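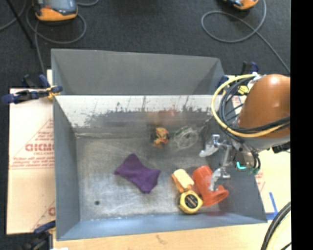
Lucrezia Dal Bello wanted to know, before I'd even finished typing this up, whether we'd take people who have never owned a cat. Yes! Please! Two of our best trackers grew up with goldfish and nothing else. What we need is people who can walk slowly, keep quiet and answer a text at odd hours, and you can learn the cat parts from us in an evening.

So, hello. I'm Leonilde Cardoso and I run the searcher list for Trirkdale Lost Pet Search. We help people in Trirkdale and out toward Nelach find cats and dogs (and one time a tortoise, who had made it as far as the neighbor's compost) that have slipped out, bolted or just not come home for supper. We've been doing it for 11 years, mostly by word of mouth and mostly with the same handful of people, and a few of those people now have bad knees. Mine included. I'm looking for new searchers to start in January, plus one paid part-time coordinator. Details for both are below, so skip ahead if you only care about one of them.

SEARCHERS (unpaid, we cover gas)

Last year we took 370 calls. 261 of those animals got home, which I'm very happy with, and I would like the number to be higher this year. A lot of the ones we missed were cats that went out an upstairs window or through a garage door and were probably hiding within a few houses of home the whole time. A scared indoor cat usually doesn't go far. It gets under a deck or behind a shed and stays there without making a sound, even when its own person is standing right there calling. That kind of search takes patience and a lot of looking under things, and it goes much better with four people than with one.

A normal search goes like this. The owner calls or texts the line. The coordinator asks a bunch of questions – when, where, which door, is the cat chipped, does it like strangers, is there a dog next door – and then sends a message to whoever's on the list for that part of town. You say yes or no. No is fine, I mean that, I say no plenty myself. If it's yes, you meet on the owner's street, get a section of yards, knock on doors to ask permission and start looking. We like going out around dusk and again at 5 a.m. or so, when the streets are quiet. Most searches last a couple of hours. Some go on for days in little pieces.

You'd need to:

- be 18 or over, or come along with a parent who's also signed up
- be OK with getting down on the ground (or be OK knocking on doors while someone else does, we need both)
- have a phone that takes decent pictures, and a flashlight
- never, ever chase. If you see the animal you sit down, text the group and wait. This is the hardest thing to learn and it's the one I'm strict about
- come to one training evening before your first search

You do not need a car if you live in town, and you don't need to be fit in any gym sense. You do need to be decent with people who are upset. I've had owners cry on me, yell at me and make me a whole lasagna, sometimes all in one night. Mostly they want somebody to tell them what to do next, and you'll know what to tell them after the training.

The training is run by Onyekachi Ibrahim and it's really good. He covers reading a yard, talking to neighbors, setting a humane trap and how to check on it, and what to do if the animal is hurt. There's a practice search at the end with a stuffed cat, and I won't say where he hides it. Wear something you can kneel in.

We're short in two spots in particular: the streets up behind the old Bastos bakery, and anywhere on the Nelach side of the creek. If you live in either one, I'll be so pleased to hear from you. If you speak Portuguese, even more so, because we get a fair number of calls from families who'd be more comfortable with it and right now it's just me and Amândio Falcão picking those up.

COORDINATOR (part-time, paid)

Beatriz Cunha has done this job beautifully and she's moving away in the spring, so I'm trying to get somebody in early enough to learn it next to her. It's 15 hours a week, worked from home, and the hours move around. Pets get lost on holidays and during thunderstorms and on the Fourth of July most of all, and you'd be on call for some of that. We split the overnight line between four of us, so it isn't all on you.

The work is taking calls, messaging searchers, making the flyers, posting to the neighborhood groups, phoning the shelters and vets each morning with our open list, and keeping the records straight. We keep everything in Plutura, which is a bit clunky, but you get used to it. Beatriz has written a cheat sheet. You'd also call owners back a week later, found or not found, and I'd want someone who won't skip the second kind.

I'd love some background with phones – a vet's front desk, dispatch, a school office, a busy restaurant – but I'll take a calm voice and neat notes over a résumé. Pay is hourly and I'll tell you the rate the first time we talk, before you've put any real time into it. There's a small phone allowance too.

HOW TO GET IN TOUCH

For searching, send me your name, your street, the times of day you're usually free and anything you'd rather not do (ladders, big dogs, crawl spaces, whatever). A few lines is plenty. I'll write back with the next training date.

For the coordinator job, send a short letter telling me about a time you had to keep several things going at once with somebody upset on the other end of the line. Add the name of one person I can call. No cover sheet or photo needed. I read them as they come in and I'll stop when I've found the right person, so sooner is better.

If your own pet is missing right now, please don't use the sign-up address! Call the line, day or night, and leave a message if it rings through. One of us will call you back. Meanwhile put the cat's bedding by the door it left from and ask your neighbors to check their garages.

Last updated: January

Contact the search line | © Trirkdale Lost Pet Search | Back to top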